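Speaker notes, Zelevthorpe Library, the decluttering talk (bathroom half)

Wait for the kettle crowd to sit down. Say hi, say thanks to Līga for the room and the slides.

Okay, so I'm Dzintra, and last time I did kitchens, and a few of you came up afterwards and said that's all very well but have you seen my bathroom. I have not, but I've seen mine! So this half is bathrooms, and mostly it's the drawer. You know the drawer. Second one down, sticks a bit, hair elastics in every corner.

Start with the story about Rimkutė Street. When we moved out of the Rimkutė Street flat I packed the bathroom last, at eleven at night, into one big tub, and I didn't open that tub for the whole winter. We bought new everything. Then in September I finally tipped it out on the lawn and my brother-in-law Margus stood there with his coffee and asked if we'd robbed a chemist. (Pause, they usually laugh here. If they don't, keep going.)

What I took from it is that I'd lived perfectly well without nearly all of it. So my first bit of advice is to get a tub, a proper big one, and empty the whole drawer into it. Don't sort as you go. If you sort as you go you'll be sitting on the edge of the bath reading the back of a sunscreen from three summers ago.

Next slide.

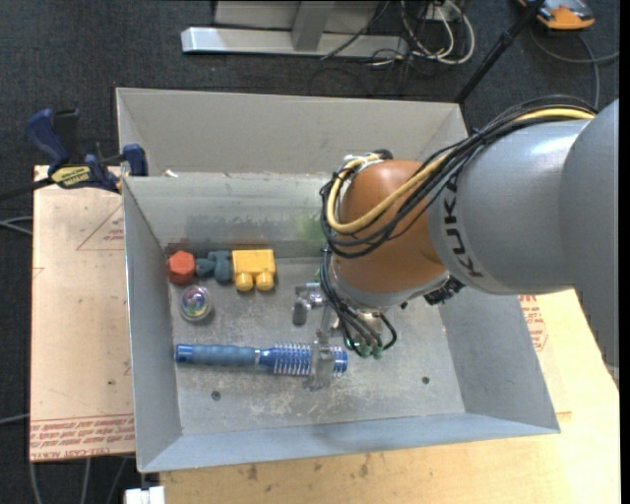

Hairbrushes are my favourite place to begin, and I always get funny looks for saying so. They're easy. You don't have feelings about a hairbrush the way you do about your nan's soap dish. Get every brush in the house into the one spot, kids' bags and glovebox included, then each person picks theirs. Colour helps a lot with this, so in our house a round one with a blue handle like the one up there would be mine and nobody else gets to borrow it. Round brushes are for blow-drying, by the way, so if you haven't blow-dried your hair since the wedding, you know what I'm going to say.

Ask for hands up: who owns more than one brush they never use? Leave time, people like to confess.

Cleaning them. Pull the hair out first with the tail of a comb. Then warm water and a squirt of shampoo, swish, rinse, and lie it bristles down on a towel overnight. Don't soak the ones with a padded base or the water gets in behind the cushion and it stays whiffy for weeks. Wooden handles, same thing, keep them out of the sink. I wrecked a lovely one that way.

Someone will ask about drawer dividers. I've got the Dradon ones and I like them, though Justinas uses cut-down cereal boxes and his drawer looks better than mine, so there you go. Measure the inside of the drawer and not the front. I did the front.

If there's time, do the medicines bit: anything out of date goes back to the pharmacy, please don't flush it. If we're running late skip to towels, two each plus a couple for visitors, and the ratty ones can go to the animal shelter (ring them first).

The handout is on the table by the door. I printed 200, which was optimistic, so take one for your sister.

Questions, then tea. Rūta needs the projector back by four.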